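My Afternoon as a Robot's Left and Right Hand
Two controllers, one teal box and a lot of patience at the Tichý workshop

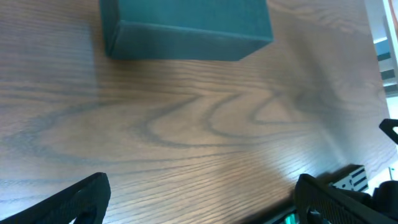
The view from the wrist: gripper fingers open, the box still some way off across the table.

The first thing I did with a robot arm was drive it into thin air, a good hand's width past where I thought I was going. "Everybody overshoots," said Branislav Michalík, and he took the controllers off me, backed the arm up and handed them over again.

I'd come to Tichý in July because I wanted to know what people mean when they say they're "teaching" a robot. I had pictured somebody typing. What they do at Tichý is closer to helping a kid hold a pencil! You pick up a pair of handheld controllers, you move, the arm moves, and everything gets saved: the joints, the squeeze of the fingers, the video from the little camera down by the gripper. Do that enough times and you have something a computer can learn from.

My job was to reach the box, close the fingers on it and set it down a bit closer to me. On the screen you get the wrist camera's view, so the two black fingers poke in from the bottom like you're wearing them. I loved that for a minute or so, and then I noticed I had no sense of depth at all. The swirly wood grain saved me. I started using the loops as a kind of map (past the teardrop, slow down, now drop).

Juraj Doležal runs the sessions and has done nearly 2,000 of these himself. He can also do it the other way, grabbing the arm and walking it through the move by hand. He likes that better for anything fiddly, where you want to feel the contact. The catch is that your own sleeves keep turning up in the video, and then the robot may start looking for sleeves.

For a task like mine he wants 200 good runs. I managed 66 before my shoulders quit, and he kept most of them. The ones he tossed surprised me. I'd figured a clumsy grab would go in the trash, but he hangs on to a fumble if you recover from it, so the arm can see how to get out of trouble. What he hates is dithering. If I hovered over the box making up my mind, out it went.

We stopped a little after 4 p.m. and Branislav made coffee while the files copied over. I asked when the arm would try it alone. Training goes overnight, he told me, and I was welcome to come back and watch it make my mistakes.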